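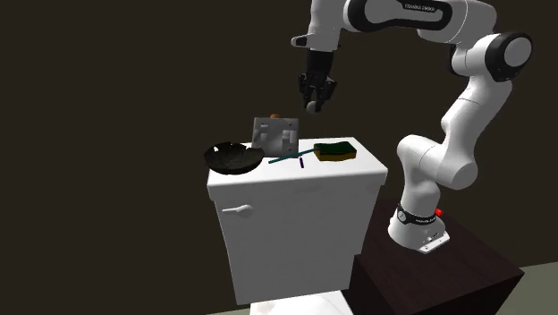
Khasawneh

Old network storage box on the office LAN: isolate it or retire it?

I look after the IT for a small surveying practice in Arncombe. We have 14 staff, one office, and a single flat network with everything on it. The previous person left very little in the way of notes.

In January I ran a scan of the whole address range to build an inventory and found a network storage unit in the meter cupboard that I had not known about. It holds scanned drawings going back years, and two of the older partners still open files on it most days. The scan listed the following as open:

FTP (plain)
Telnet
Web administration over HTTP, no HTTPS option that I can find
SMB, version 1 only

The manufacturer stopped issuing firmware for this model some time ago and the last update is already installed. The administrator password was the factory default. I have changed it, but the web page sends it in clear text, so I do not regard that as much of an improvement.

SMB version 1 is the part that bothers me most. To keep the share reachable, somebody had turned the old client back on for every PC in the building, including laptops that go out to site and connect to whatever wireless is available.

What I have considered so far:

Putting the unit on its own VLAN with a firewall rule that permits only the two partners' PCs. The switch supports this. The router is a Wollow and I believe it can route between VLANs, though I have not tried it.

Copying the contents to the main file server and switching the unit off. There is 900 GB on it and the server has enough free space, but several CAD templates contain absolute paths to the old share and I do not know how many drawings would break.

Leaving it alone and making sure nothing is forwarded to it from outside. I have checked the router and there are no port forwards and UPnP is off.

Is a VLAN adequate here, or am I only putting off the work? I would also like to know whether the absolute paths can be dealt with without editing each file by hand.

Posted 7 Jul 2022

Hillen

Copy the data and switch it off. The VLAN is a reasonable measure for a few weeks but I would not treat it as the final state.

The weakness in your first option is that the two PCs allowed through the firewall still need the SMB version 1 client. If one of them is compromised by an email attachment, the rule gives the attacker the same access the partner has. It does stop the other machines from reaching the unit, and it stops the unit from reaching them, so do it as the first step. Set the rule so that connections can only be started from the PCs. The storage unit itself should have no route to the internet and no route to the server.

On the paths, you should not have to edit the drawings. If the templates refer to the share by name, as in \\oldname\drawings, you can keep the name and move what it points to:

Copy the data to the server into a share with exactly the same share name. Folder structure must match, including any odd spellings.

Shut down the old unit, or at least change its name, so that it is no longer answering to it.

Create a DNS record for the old name that points at the file server.

On the server, register the old name as an alternative computer name. On current Windows Server versions this is done with netdom computername and the /add option. Without it you will often get a login prompt or a duplicate name error, depending on version and settings.

Clear the DNS cache on one test PC and open a drawing from it before you do anyone else.

If the templates refer to an IP address, this does not work as written. You could give the server the old address as a second address on the same network card. It is untidy but it will get you through until the templates are corrected.

For the copy I would use robocopy with the options to retry and to write a log. Set the retries low. The default is a very large number and a single unreadable file will hold the job up for days. Run it once during the week with people still working, then again in the evening to pick up the changes. Do not use the mirror option on the second run unless you are certain the source and destination are the right way round.

Permissions from a box of that age are unlikely to carry over in any useful form. Copy data, attributes and timestamps only, and set permissions afresh on the server.

Once the last drawing has been opened from the new location, remove the SMB version 1 feature from all PCs. Laptops first.

wollow_user_2

Wollow routers do route between VLANs, but on mine everything is allowed between them until you add a deny rule. Check that or the VLAN does nothing. Rules are read from the top.

Khasawneh

Thank you both. The default on the router was as described: I could ping the storage unit from any PC after moving it to its own VLAN, and could not once the deny rule was in place above the general one.

The templates use the name and not the address, so I followed the DNS method. The copy log listed 193 files as failed. Most were temporary files left by the CAD program and the remainder had paths too long for the old tool I was checking them with, though robocopy reads them without difficulty when run from the server. I have copied those separately.

I did get the login prompt on the test PC. The alternative name had been added but I had not restarted the server. After a restart the drawings open with their references intact.

The old unit is unplugged and will stay on the shelf until the next full backup has been test-restored, after which the disks will be wiped. SMB version 1 has been removed from the laptops and I am working through the desktops.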